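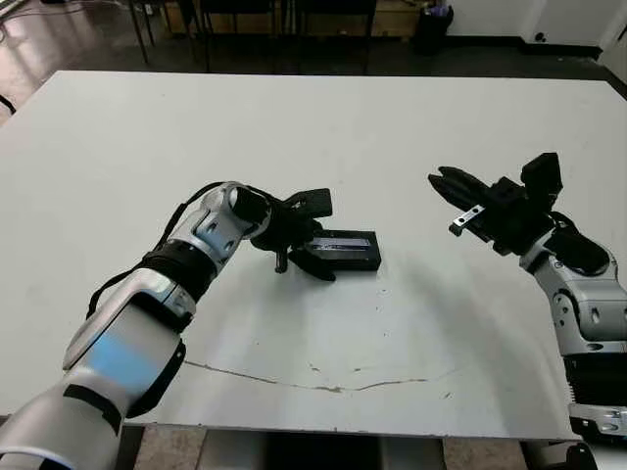

Figure 1. Head camera view, left gripper at the end of the test block and right gripper open.

Two-Arm Handover Planning with a Shared Timeline
Project report, Robot Software Lab
Borislav Kelmendi and Vandana Vashisht
Monday, June 12, 2023

1. Background

The lab's two-arm station runs on Trididbridge, a message layer written by an earlier project group. It passes joint targets to each arm separately. Until January both arms were driven by independent planners, and any task that needed the two of them close together was scripted by hand. Our project replaced the scripts with one planner that puts both arms on the same timeline. We call it Jaltetti.

The task we used for testing is simple. A small black block lies on the table between the arms. One arm takes it by the end, lifts it, and passes it to the other. We picked a flat block for a practical reason: the grippers have to come in low, and the space left for the second hand is small.

2. Planner

Jaltetti plans in two stages. The first stage picks a grasp for each arm from a stored list. The second stage searches for joint paths and checks them against each other in time steps. If two paths come too close, the arm with the longer remaining path waits.

Our first version checked only the arm links and the gripper bodies. It left out the cables that loop over the wrists. We added a capsule shape around each cable, which removed several plans that looked fine in the viewer and that we would not have wanted to run. It also made planning slower. Average planning time went from 207 to 490 milliseconds. We kept the slower version.

3. Perception

Block position comes from the head camera. The detector fits a rectangle to the dark area on the white tabletop and reports the center and the long axis. The label on top of the block reflects light, and with a plain brightness threshold it was left out of the dark area and the center shifted. Filling holes in the mask before the fit fixed most of this. The thin crack in the tabletop was sometimes picked up as an edge, so we now drop any region below a minimum width.

The wrist camera is used for the last part of the approach. Its view always contains the gripper's own fingers (Figure 2), so we mask out a fixed area in the lower center before looking for anything else. The background is a second problem. When the wrist tilts up, the camera sees past the far edge of the table to the chairs and shelves, and the detector reports dark shapes there. We crop to the table plane using the current joint angles. The crop is only as good as the camera calibration, and ours had to be redone twice.

Figure 2. Wrist camera view before masking and cropping.

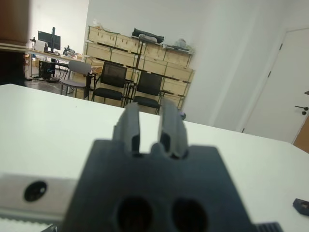
4. Tests and results

We ran the planner in simulation on 1015 random block positions. It found no valid plan for 13 of them, all near the left edge of the workspace, where the right arm can reach the block only with its elbow almost straight. The independent planners were not tested on the same set. They have no shared clock, and we did not find a fair way to compare them.

On the real arms we ran fewer trials and at reduced speed. The most common fault was a late grip from the receiving hand. We traced it to Trididbridge, which queues gripper commands behind joint commands. Vandana wrote a patch that gives gripper commands their own queue. It has not been merged yet.

5. Remaining work

The waiting rule is crude and can leave one arm idle for most of a motion. Slowing both arms a little would probably be better. The grasp list is also written by hand for this one block, and a new object needs a new list. Code, configuration files and the simulation log are in the lab repository under jaltetti/report.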